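Questions from hosts about guest reviews

Do I need to answer every review?
Not every one, but please answer all the critical ones. We suggest within 2 days. 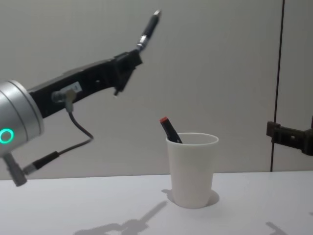 Robot arm with a green status light

Who writes the replies?
You can do it yourself, or Ásdís Brynjólfsdóttir at Vomen can prepare a draft – you always approve it first.

Is there a limit on length?
Yes, 1000 characters. Most good replies are much shorter.
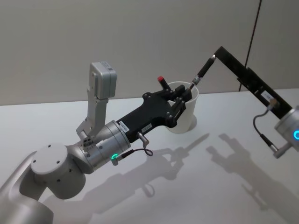
Two arms and a paper cup on a white table

Can I remove an unfair review?
Only the review site can do this. Write to Leif Ketilsson and he will help you with the request.
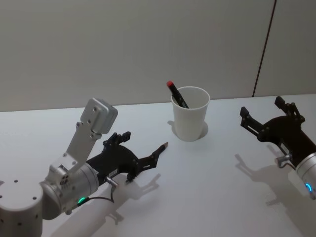

Photos of your rooms can be changed at any time from the Todier page of your account. Guests look at them before they read any text. Choose a calm background, like the pale grey wall behind the table here, and upload at least six pictures for each room.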